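In Praise of the Messy Bin

I have a soft spot for the parts bin. The big, open, ugly kind, where the pieces go in any way they like and stay that way until somebody wants one. Every shop I've worked in has had at least one person who wanted it gone, and I've argued for it every time, and I'm going to do it again!

The case against goes like this. Loose bars in a bin lie at every angle. They cross each other, they slide into the corners, and you can't tell at a glance how many are left. Put them in a slotted rack and all of that goes away. Eskil Lindholm made this argument to me over coffee one Sunday, with drawings on a napkin, and his rack was a lovely thing – 16 slots, felt-lined, with a little label over each row.

But think about what a rack asks of you. Every bar has to be placed. When I was at the Dretham shop we racked everything, and we spent the first part of each shift putting things in slots so that we could spend the rest of it taking them out again. Then the size changed by a hair and the slots were wrong, and there we were with 50 new bars and nowhere to lay them.

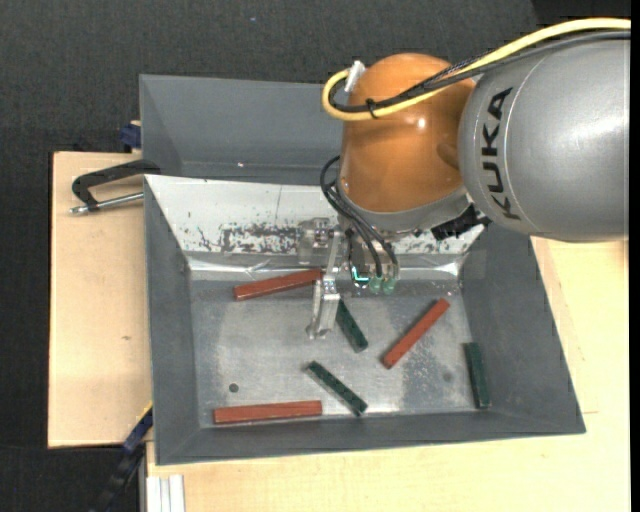

A bin doesn't care. Short bars, long bars, next year's bars, it takes them all. I love sloping walls most of all, because a wall that leans outward gives you room to reach in from the side, and a straight-sided box never does. I'll take scuffs and scraped paint on the inside, too. A bin is there to be bumped into, and I'd sooner see the wear on it than on the parts.

I'll give Eskil this much: polished pieces belong in a rack, and so does anything with a sharp edge. And a bin can be too deep. The one we had at Drotbridge came up to my ribs, and fishing out the last four bars was a job for someone with much longer arms than mine. Keep it wide and shallow and most of the complaints go quiet.

He's building his rack anyway, in September, and I've promised to come and admire it. I'm bringing a bin.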